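Teaching the arm to fold towels: how many demonstrations, and how messy should they be?

Cloth & Manipulation board, thread started Mar 17, 2022

pimonari_vesna wrote:

Hello all, long-time reader and not much of a poster, so forgive me if I ramble (I always do). We've been recording towel demonstrations for the Rukberg project since January and have reached 1,048 episodes, of which I'd happily keep all but 300 or so of the early ones. Everything goes in as three streams: two fixed views and the one from up at the head. My colleague thinks we have plenty. I think we have plenty of the same thing, which is a different matter! I'd dearly love to hear how others decide when to stop.

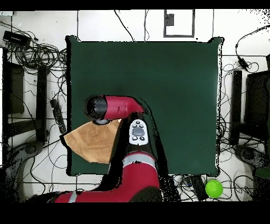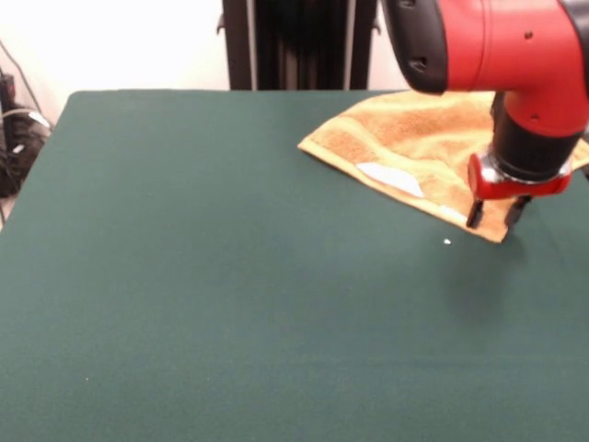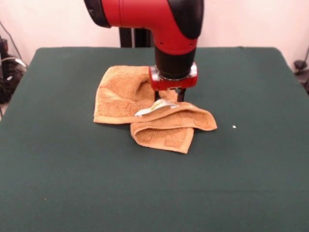 Same towel and same green cloth in each.

What I keep going back and forth on is how to start an episode. At first I laid the towel out neatly every time, and the policy learned that lovely tidy start and very little else. Now I drop it from a bit of a height and let it land as it likes, and I've been wondering whether to label the starts by hand. In the last of the three there's a hem showing along the bottom of the raised part and a stripe along the front flap, and those are just the cues I look for when I'm driving the arm myself, so I'd like to know if anybody has marked that sort of thing and found it worth the evenings.

Vesna Nikolaidis

tumbledry_tom wrote:

Welcome, Vesna! Lovely to see somebody else doing terry, it's a beast. I'd leave the labels alone, personally. We did 300 episodes with the hems marked on the Vustton set and it took two of us the better part of a fortnight, and the trained policy was no better at finding an edge than the one without. Spend the time on more towels. One colour is going to bite you, and I say that with great affection as a man who owned nothing but white flannels for a year and then had to explain to his supervisor why the arm ignored a blue one.

quietgrip wrote:

I'm going to disagree with Tom there, kindly. Whether labels help depends an awful lot on what you label. Corners did nothing for us either, but a simple note of "flat", "part folded" or "heap" at the start of each episode let us see that most of our failures came from one kind. You can do it while the arm is going home, so it costs next to nothing. I'd also be slow to throw out those early tidy ones, Vesna. Keep them and just sample them less often.

tumbledry_tom wrote:

Fair enough, a start tag is cheap and I'd not argue with it. It was the hem marking I was grumbling about. I still say colours first, mind.

vanhecke_fan wrote:

Has anyone tried the Van Hecke way, where a second person resets the cloth and the driver looks away until it's down? I found that when I did my own resets I was quietly dropping the towel in positions I knew I could manage, and I hadn't noticed until I plotted the first grasp points and they all sat in one little patch. It does mean finding a patient friend, but a pot of tea goes a long way.

pimonari_vesna wrote:

Oh dear, that is exactly me, I'm sure of it. I've been dropping it with my left hand from the same side of the table for weeks. I shall plot the grasps tonight and try not to cry. And thank you, quietgrip, I like the three tags very much and will start on them with the next batch, though I may split "heap" in two, as a heap with a corner sticking out is a much kinder thing to meet than one without.

On colours, Tom, I hear you. I've got 5 more towels coming, two of them striped. Would you mix them in from the first day or finish this one off to 1,000 good episodes before changing?

quietgrip wrote:

Mix from the first day. If you change over all at once you'll never know whether a drop in success is the towel or your own driving on a tired afternoon. Swap every few episodes and write down which towel it was.

tumbledry_tom wrote:

Agreed, for once! And wash them all before you begin, new ones are terribly stiff and they fold quite differently after a couple of goes in the machine.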